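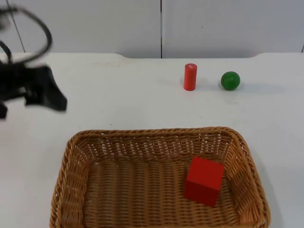 One cube in the basket, the cylinder and the ball out on the table.

Grirneck 2 is out, and the basket is finally in the tests
By Pascal Rothe
Monday, January 27, 2025

We pushed the new Grirneck to everybody this morning, a little before ten, and then I went and got coffee and pretended I wasn't watching the download page. For those of you who only drop in here when there's a release: Grirneck is the pick planner we make at Zoditz, the piece of software that sits between the camera and the arm and decides where the fingers go and how they get there. Version 1 came out in August. It did fine with flat trays and it did fine with cardboard, and it was pretty bad with anything woven. People wrote in. A lot of people wrote in, and a good half of them were polite!

So the big news in version 2 is that it can plan in and out of a basket. The table up top is our standard layout for it: big wicker basket in front, a red cube, a red cylinder and a green ball, with some white table between things so the arm has room to swing. If you've got our test pack installed you'll know it as "basket-3".

I'll explain why wicker was such a pain, and if you do perception for a living you can skip down to the install stuff. The old version wanted every container to be a box with solid walls. It took the depth points, fit five flat planes to them, and handed those to the planner as no-go zones. Do that to a basket and you get a mess. The sides lean outward, the corners are round, the rim is a fat braid that sticks out farther than the wall under it, and the wall itself is full of little gaps with white table showing through. Half the depth points land on the strands and half go straight through to the table behind. Version 1 looked at that and concluded there was a wall, or maybe no wall, or maybe a wall with a hole in it big enough to put a finger through. On a bad day it would plan a nice short path right through the side. (The safety layer caught those, before anyone emails me. The arm just stopped and sulked.)

Idun Lie rewrote that whole section over the fall. Her version doesn't fit planes at all. It looks for the rim first, treats it as one closed loop, and then drops a sort of curtain down from the loop to the floor points. Any gap smaller than a finger gets filled in. Anything inside the curtain is "in the basket" and anything outside is "on the table," and the planner has to come in over the rim with a margin you can set yourself. The default is 41 millimeters, and I know that's an odd number. It came out of the tuning runs and Idun refused to round it off. I asked twice.

The floor was its own little headache. A basket floor is all ridges and grooves, and the old segmenter loved to decide that a ridge was a long skinny object somebody wanted picked up. We had a customer in Allach whose arm spent a whole afternoon trying to grab the bottom of a bread basket. I've seen the log and it is very determined. Now there's a periodic-surface check, which is a fancy way of saying that if the same bump repeats side by side all the way across, we call it floor. You can turn it off with floor.ribbed = false if you're really picking up rows of sticks, and Ilari Oksanen would love to hear from you if you are.

Ilari's own part is color, or really getting away from color. Two of the three things in basket-3 are red on purpose. In version 1 you could say "pick the red one" and it would go for whichever red blob was bigger in the camera view, and that's nearly always whatever sits closest to the lens. So the cube won, every time, even when you meant the cylinder. Version 2 takes shape and place together with color, so you can ask for "red, upright, on table" and get the cylinder, or "red, in container" and get the cube. If your request matches two things it now comes back and tells you that, with both candidates listed, and doesn't move until you choose. Some folks on the beta hated this at first. One of them called it needy. I've come around to liking it a lot, and there's a switch (ambiguity.mode) if you want the old behavior back.

The ball gets a special mention. Balls roll, and they throw the grasp scorer off too, because every grasp on a ball looks about equally good and the planner would flip between two of them while the arm was already on the way. You'd see it twitch. Gudrun Schwerdtfeger put in what she calls a stickiness term, so once a grasp is chosen, a new one has to beat it by a fair amount before the planner will switch. It's four lines of code and I think it may be my favorite thing in the release. Her commit message was one word long and I can't print it.

Okay, numbers, since you'll ask. We ran basket-3 and its cousins 2000 times on the bench over the last few weeks, with the objects moved between runs. The same set on version 1 had 229 runs where the planner gave up or the safety layer stepped in. Version 2 had 51. Most of what's left comes from one situation, an object sitting tight up against the inner wall, where there's no room for a finger on that side. The planner is supposed to turn the gripper and come at the object the other way around, and it does, but when the object is also turned a bit relative to the wall it sometimes runs out of wrist. Idun has a branch that slides the object toward the middle with one finger before grasping. It's not in this release. It works great until there's something else in the middle.

Planning time went up a little, I won't hide that. The curtain costs you some milliseconds on the first look at a new container, and after that it's cached until the rim moves. If your containers never move, set container.static = true and you'll only pay for it once at startup. If your containers move all the time, say on a belt, hold off a couple of weeks. Ilari is working on tracking the rim between looks and I'd sooner you waited for that than got annoyed at us.

One more thing that changed and that will bite somebody: the arm's own cables are now part of the collision model. Before, we modeled the links and the gripper and treated the cables as if they didn't exist, and that's fine right up until a loop of cable hangs out to the side and drags over the edge of whatever you're reaching into. You can now give each cable a fat, simple envelope in the arm file. If you don't give it one, version 2 puts in a generous guess and prints a warning. The guess is too big for most setups. You'll see a few paths that swing wider than they used to, and the fix is to fill in the cable section properly. Ludger Hollmann wrote a page in the docs about how to measure it with a piece of string, and it's better than it sounds.

Those of you running the Rostami driver need to update that first. The old driver doesn't know about the new "waiting for an answer" state and will time out and drop the connection when the planner asks which object you meant. The order is driver, then planner, then your own config. I did it in the wrong order on my own bench on Friday and lost most of my lunch hour to it.

Config files from version 1 load as they are, with two exceptions. The key walls.planes is gone and gets ignored. And rim_clearance is now measured from the highest point of the rim, where it used to be measured from the average height, so if you'd tuned that by hand on a braided or bumpy rim you'll want to bring it down some. The migration script flags both. It doesn't change anything for you, it only points.

The test pack has been updated too, with basket-1 through basket-6 and recorded depth for all of them, so you can replay them on a laptop without an arm anywhere near you. Start with basket-1, where there's only the basket and one object. Basket-5 is the mean one. If you get a clean run on basket-5 with default settings please send me the log, I'd like to know how.

Gudrun is doing an open call Thursday afternoon for anybody who wants to walk through an upgrade with her, and the link is on the same page as the download. Bring your arm file. She'll ask for it in the first minute, and if the cable section is empty you'll be getting the string talk from Ludger as well.

Bug reports go to the usual tracker. Please attach the depth file along with the log, since the log alone tells us what the planner thought and we can't see what it was looking at. We've already had two reports in since this morning, one about a typo in the warning text and one from a guy with a wire shopping basket. The typo is fixed. The wire basket has gaps wider than his gripper fingers, so the curtain leaves them open, and Idun has asked him to send more data.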